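The workshop on the second floor of the old Pluveretti building smells of machine oil and orange peel, and the woman who has rented it for 16 years will talk about gears until you have to ask her to stop. I didn't ask. I went in for half an hour and missed two buses.

She started out fixing clocks for neighbors. "Then somebody brought me a music box with one stripped gear, and that was it, I was gone," she says. "You lift out one little wheel and the whole song quits. How can you not love that?"

Most of her work now comes through Ghaffari, a repair shop across town that sends her anything with teeth. Her favorite job last June was a hand-cranked coffee mill that had been in a barn. It took her 2 tries to get the new gear right, and she still grins about the sound it made the first time it turned properly.

I asked how she keeps track of it all. She has 3,000 gears in drawers, sorted by bore first and tooth count second, a system she will defend with real heat. "Everybody sorts by size. But if it doesn't fit the shaft, who cares how big it is?" About 500 of them came in one lot when Triditbridge closed its model shop, packed in coffee cans with no labels, and she spent a happy winter going through them.

Her rule for looking at a gear is simple: get it onto a plain gray cloth, with nothing fancy underneath. Shiny wood throws the light back at you, she says, and white paper makes you squint. On gray you can see every tooth. She checks the tips, then the roots, then the bore, and turns the piece a little to let the light run around the rim. 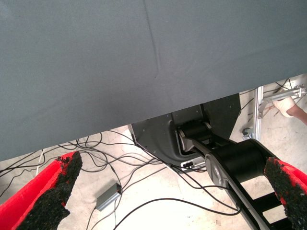
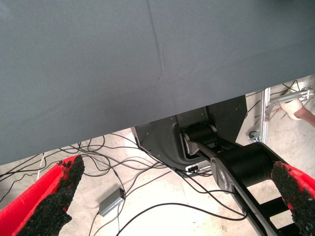
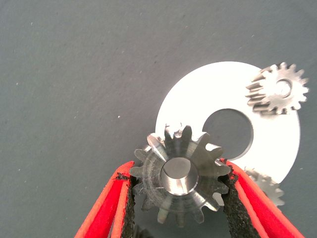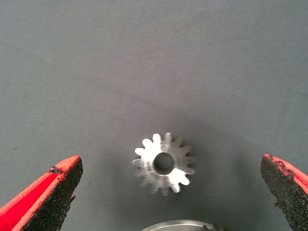
"People think worn means ruined," she says. "A bit of wear tells you which way it ran and how hard. I had a pair from an old Rimik winder that had polished each other like river stones – gorgeous things, I didn't want to give them back!"

She would like to teach a beginners' evening, if she can find enough chairs. The first lesson would be cleaning: a soft toothbrush, warm water with a drop of dish soap, and a towel right away so nothing rusts. No wire brushes, ever. After that everyone would get two gears and a board with pegs, and they could just turn them and feel when the teeth meet the way they should – "it's like a handshake," she says, already digging in a drawer to find me a pair to try.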